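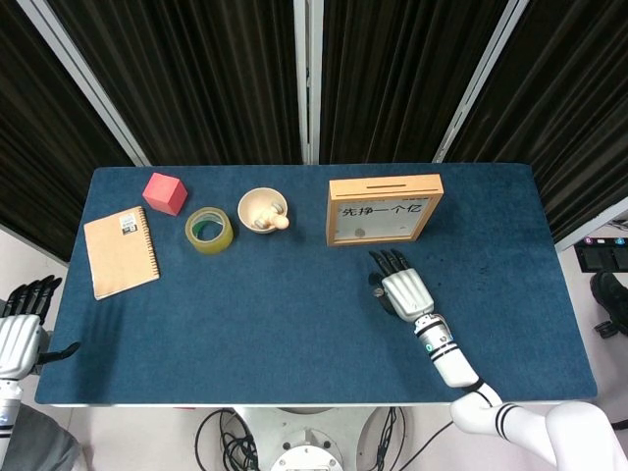 Packing and Sorting Assistant, Small Gifts and Stationery
Jovley — Prestgate warehouse
Part time, 22 hours a week
Job reference: 2358

Jovley sells small household gifts, desk items and stationery through its own website and to independent shops. We are looking for a packing and sorting assistant to join the small goods room at our Prestgate warehouse. The job starts in January and is permanent after a trial period.

About the work

Most of what we send out fits on a tabletop: notebooks, coin banks, little figurines, bowls, blocks, desk ornaments. Very few orders are made up of one kind of item. A typical box might hold a spiral notebook, a wooden coin bank and a set of figurines, and each of those has to be checked and wrapped in its own way before they go in together.

You will work at a table covered with a felt mat. The mat keeps painted and glazed items from getting scratched, so please expect to be asked to keep it clean and free of tape scraps. You will take items from the shelf, check them, match them to the order slip, wrap them and pass the closed box to the shipping desk.

What you will do

Pick items for each order and lay them out on the mat before wrapping.

Check barcode labels against the order slip. On notebooks the label should be flat, readable and near a corner of the cover. If a label is peeling or crooked, print a new one.

Look over every item for chips, cracks, bent bindings and loose parts. Coin banks with a printed front panel need to be checked for marks on the print and for splinters at the slot.

Sort mixed figurine pieces into sets. They come from our supplier Huenchumán in bulk bags and the heads and bodies are not always paired. Small bowls are provided for this, and pieces should stay in the bowl until the set is complete.

Wrap, box and tape. We use clear packing tape on all outer boxes and paper on the inside.

Put returned items back into stock or set them aside for repair, and write down the reason.

Leave the table clear at the end of the shift, with the tape and label rolls back in the drawer.

The range changes with the season. There are 934 items in the current catalog, and you will not be expected to know them all. New staff begin with the stationery shelves and move on to breakable goods in the second month.

Some of our coin banks and cards have Chinese lettering. You do not need to read Chinese. The order slips have a photo of each design, and you match the front of the item to the photo. If you do read it, please say so in your application, as we sometimes need a second check on new stock.

What we are looking for

Someone careful with small and breakable things. Good close-up eyesight, with glasses if you wear them. You should be able to read order slips in English and keep simple written records. The work can be done sitting or standing, and the tables can be raised. Boxes in this room are light, but you may need to move a cart between the small goods room and shipping.

Experience in packing, retail or a stock room is useful but not required. We have hired people from food service, libraries and school offices, and all of them learned the work on the job.

Speed matters less in this room than in the main warehouse. There is no hourly target in the first month. After that we look at how many orders come back with a wrong or broken item — this is the number we care about most.

Hours

Shifts run from 9 a.m. to 2:30 p.m., four days a week, with a paid break in the morning. From October through December we offer extra afternoon hours to anyone who wants them. These are optional.

Pay and benefits

Pay is hourly and is the same as for packers in the main warehouse. The rate is given in the full job sheet. You will also get paid vacation in proportion to your hours, a staff discount on catalog items and free parking. The Flustelham bus stops at the end of the road, and we pay 100 percent of the cost of a monthly pass.

How to apply

Send a short letter and a list of your past jobs to the Jovley hiring desk at Prestgate, or hand them in at the front office between 8 a.m. and 4 p.m. Please put the job reference on your letter. We do not need a photo or a cover page.

If we invite you in, the visit takes an hour. You will see the room, talk with two of the packing team and pack one sample order at the table. The order slip and all materials will be given to you. Let us know ahead of time if you need a lower table, a different chair or anything else.

Applications close at the end of November. We answer every application, including those we turn down.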